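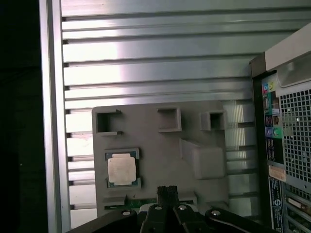
Gray fixture plate with a processor in its holder.

Arnholm Ward Residents' Forum
Minutes of the December meeting, Petridis Hall, lower room

I took the notes again, so these are in my words and in the order things came up, more or less. If you spoke and I've mangled it, send me a correction and I'll read it out next time. As usual I've left names off and gone with who people were there for (the council member, the school, the market traders and so on).

We got going at 7:10 p.m., ten minutes late, and the minutes from last time went through with one change. I had written that the council "agreed" to repaint the crosswalk on Pendinik Road. The council member pointed out that she had agreed to ask. Fair enough, changed.

1. The council member's visit

This was what most people had come for. Our council member had the first half hour, and I think she knew she wasn't going to get an easy ride, what with the town hall vote on moving public comment to the end of the session. She voted for it. She told us she did it because the early comment slot was eating up the time for zoning cases, with families waiting in the hallway until late. Several people said that if you work a morning shift you can't sit around until 10 p.m. for your two minutes at the microphone, and I have to say I'm with them on that!

It went back and forth for quite a while. A parent from the Pendinik end asked whether comments could be sent in writing and read aloud by the clerk. The council member said written comments are already accepted but they only go in the packet. Somebody wanted to know if the mayor reads the packet. She said she couldn't answer for the mayor, which got a laugh, and then she said, more seriously, that she reads all of it and that the last one had 146 pages.

She offered to propose a split: a short comment period of 30 minutes at the start, and the rest at the end. We took a show of hands and the room liked it, with a handful against who want the old system back whole. She'll bring it up with the rules people in the new year. I'm to send her a short letter from us saying what the room wanted, and I'll put in that it wasn't unanimous.

2. The mayor's ribbon cutting

I wasn't going to give this its own number but it took up enough time that I'd better. The mayor's office had invited the forum to stand behind him at the opening of the Tremum footbridge, and a few of us went, and then the picture on the town's page had the forum listed as "supporters." The market traders were pretty cross, and so was the fellow from the bus users' group, who had turned up only to see the bridge.

My own feeling is that we got a bit used there, though I don't think anyone in that office sat down and plotted it. The council member stayed out of this one. We agreed that:

I'll write to the mayor's office and ask for the word to be taken off the page.
From now on, anyone who goes to a town event goes as themselves unless the forum has voted on it first.

There was a suggestion that we also ask for an apology. No second, so it dropped.

3. Candidate night

The spring election is coming up and we're hosting a candidate night again. Last time it ran way over and the sound was awful in the back (I was in the back, I heard about a third of it). The school has offered us the gym, which seats 200, and the traders would prefer to keep it here in Petridis Hall because people already know where it is and can walk over from the market.

After some chewing over we went for the gym, mostly on account of the parking and the ramp. The school needs the room back by 9:30 p.m. so we will have to be strict. Format as follows:

Opening remarks from each candidate, 2 minutes each, and we cut the mike when it's up.
Questions handed in on cards at the door, sorted by subject by two of us who aren't working on anyone's campaign.
No campaign signs inside. Tables for leaflets in the entry, same size for everybody.
No clapping until the end. (I give that five minutes.)

The question of whether to invite the write-in candidate came up and things got warm. One side says he hasn't filed anything yet and it would be unfair to those who did the paperwork. The other side says it's a public evening and he's been knocking on more doors in Arnholm than anyone. We settled on this: if he has filed by the time the invitations go out, he gets one. If he hasn't, he's welcome in the audience with everyone else.

4. Polling place

The county wants to move the Pendinik polling place out of the old library and over to the Tremum fire station. The fire station is bigger and newer, no argument there, but there's no bus after 6 p.m. and the sidewalk stops short of the driveway. The bus users' group has asked for a late shuttle on election day and hasn't heard back.

The council member said it's the county's call, and that the comment window is still open, so people should write in now and say which street they live on, as the county sorts the replies that way. I have the address for comments on a slip of paper and will pin it to the board in the lobby. Agreed that the forum sends its own letter too, asking for the old library to be kept or, failing that, for the shuttle.

5. Odds and ends

The crosswalk: asked, no answer so far. Stays on the list.

The newsletter needs someone to fold and deliver on the Arnholm side. Two hands went up, thank you both!

A complaint about yard signs being pulled up overnight near the market. It seems to be happening to both sides. The advice from the council member was to report it each time, even for a single sign.

Coffee money is a little short again. The tin is next to the urn.

We finished at 9:05 p.m. Next meeting is in January, same room, same time, and candidate night goes first on the agenda. Please bring back the extension cord if you borrowed it.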